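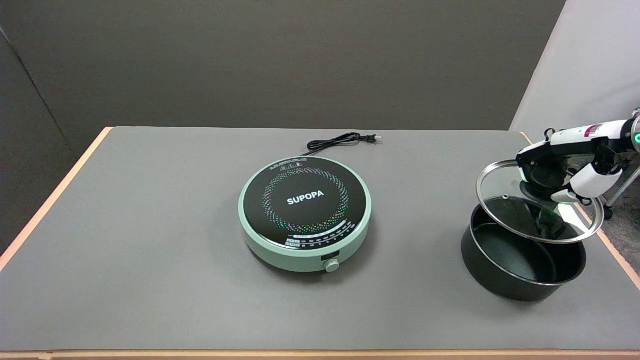 Souad Hegazy reckons I've been too soft on people who buy a used car on a Sunday-best wash and a smile, and that last month's tips should have started with the boot carpet. Lift it before you even open the bonnet, she wrote. Fair point. So it goes first this time.

Used car checks and the first weekend's jobs
9 August 2023

Quick one, I'm meant to be under the Nillo by now. Half of these are for before you hand over money, half for once it's on your drive.

Before you buy

Boot carpet up. Feel the spare wheel well with your bare hand, right into the corners. Damp, silt, a rusty wheel nut spanner — ask questions. Usual culprits are rear light seals and the tailgate rubber. Cheap to fix if caught early, but a well that's been wet for years smells for ever.

Cold engine. Phone ahead and ask for it not to be started. Then put your hand near the bonnet when you get there. Warm? Have a cup of tea somewhere and come back, or don't come back.

Oil filler cap off, torch in. Black sludge under the cap, walk away. A bit of pale mayonnaise on a car that only does short trips in winter can be just condensation, but check the coolant level as well and look for oil floating in it.

Tyres. Four different makes tells you how the last owner spent money. Run your palm across the tread both ways, inside edge too. Feathered edges mean the tracking's out. Read the date code on the sidewall, four digits, week then year.

Paperwork. MOT history is free online, takes two minutes, do it in the seller's street if you have to. Read the advisories, not only the passes. Same advisory three years running = nobody fixed it. Check the mileage climbs the way it should.

Both keys. Ask to see them both, try them both. I paid 586 for a spare on the Clikotar, coded and cut, and I'm still cross.

Test drive with the radio off. Full lock both ways in a car park, slowly, window down. Clicking is a CV joint. Then find a speed bump.

"Dealer approved" and all that. Read what the warranty leaves out before you read what it covers. Ask for the actual inspection sheet for that car with somebody's signature on it. If they can only show you the brochure, you've learnt something.

Once it's home

Carpets out first. Hoover them dry, then a stiff brush, then hoover again. For old mud, let it dry completley before you touch it. Salt marks — white vinegar and warm water, half and half, dab and blot. Don't soak.

Dog hair. Rubber washing-up glove, slightly damp, pull towards you in short strokes. Beats any gadget I've bought.

Windscreen inside. That greasy film that shows up at night. Two cloths, one damp with glass cleaner and one dry, and turn the dry one often. Spray on the cloth, never on the dash.

Sticker residue from the last dealer's window sticker. Hair dryer for a minute, plastic card to lift it, then a drop of cooking oil on kitchen roll, then washing-up liquid. Never a blade on the rear screen, you'll have the heater lines off.

Cabin filter. Normally behind the glovebox, normally filthy. Mine was 7 quid and had leaves in it. Take a picture of which way the airflow arrow points before you pull the old one out, I never do and I always regret it.

Door seals. Wipe with a damp cloth, dry, then a thin smear of silicone grease. Stops them sticking in frost. Same tub does the sunroof rubber.

Drain holes in the scuttle, under the wipers. Dig the leaves out by hand. Blocked ones are how you get a wet passenger footwell and a bill.

Wheel nuts. Slacken and re-tighten one at a time with the proper bar and the torque figure out of the handbook. Garages do them up with a windy gun and you won't shift them on a verge in the rain. Find the locking key nut now. Then put it back where you found it.

Fluids. Washer bottle, brake fluid, coolant, oil. Write down the levels and the mileage on a bit of card in the glovebox, look again at 900 miles. If the oil's dropped you know how fast, and you can decide if you care.

Fuse box. Photograph the lid diagram on your phone. Buy a mixed pack of fuses. Done.

Leftovers from July

Asmaa Belkadi asked about cloudy headlamps. Toothpaste works for a few weeks then they go yellow again, you need a proper kit with a UV sealer at the end. Mask the paint first. The Bundent one was fine on mine, fiddly lid.

And somebody wanted the name of the boot liner. Ouazzani, the one with the raised lip. Mesure your boot first, mine needed trimming round the tow hook.

Seat runners next time — bring a magnet on a string.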